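Last updated: September
Print | E-mail this message | 2 comments

Re: folding from a heap

Babar Janjua wrote:
> Is the Gendach grasp picker still guessing on
> striped trim? And does it need both arms?

Yes to both, at least on our couch-fabric setup in Harkdale. We ran 97 starts with the red and white garment - 19 ended with a grasp on the wrong layer.

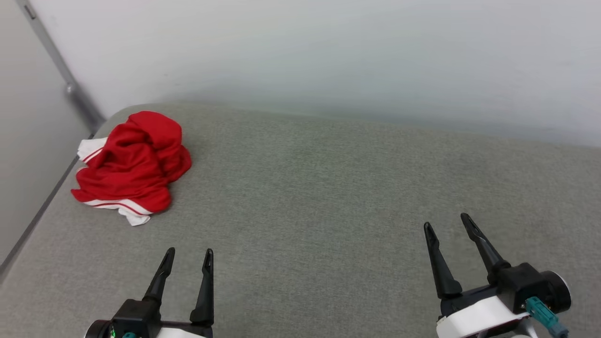
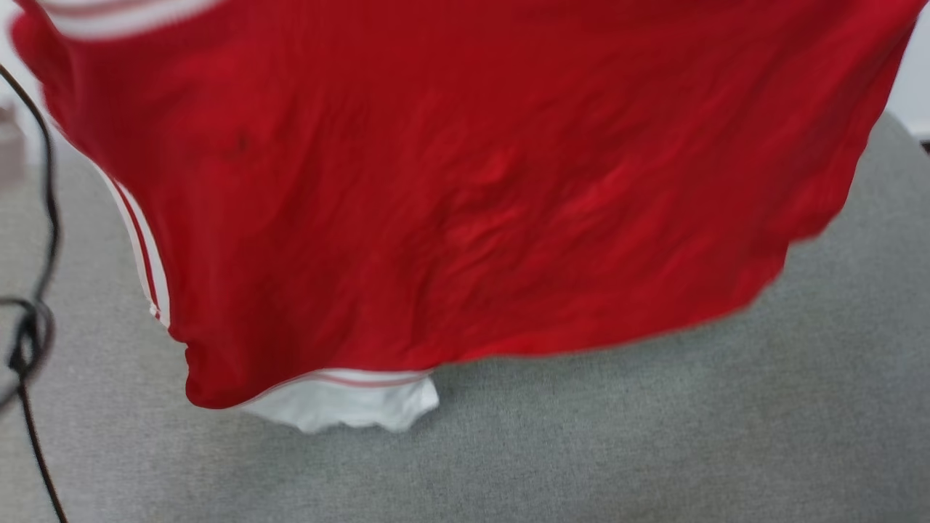
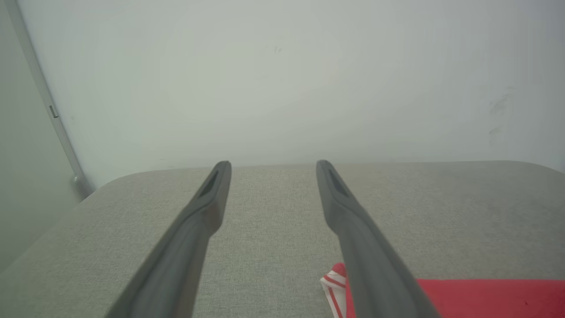
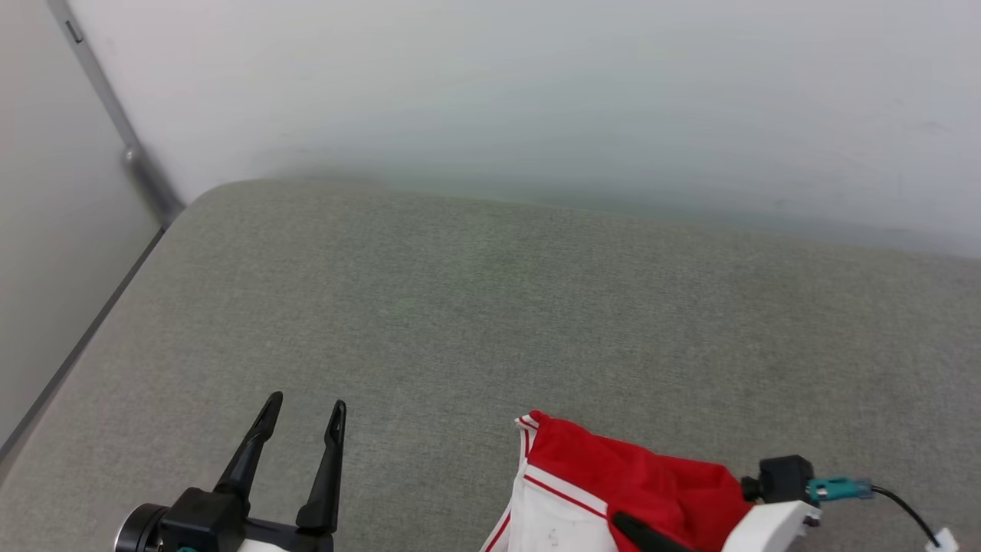
Most of the wrong grasps come from the head view alone. Adding the wrist view before closing helped on the 2 hardest folds. I'll retrain on all 513 clips and post the numbers.

Amna Janjua

Shares: 2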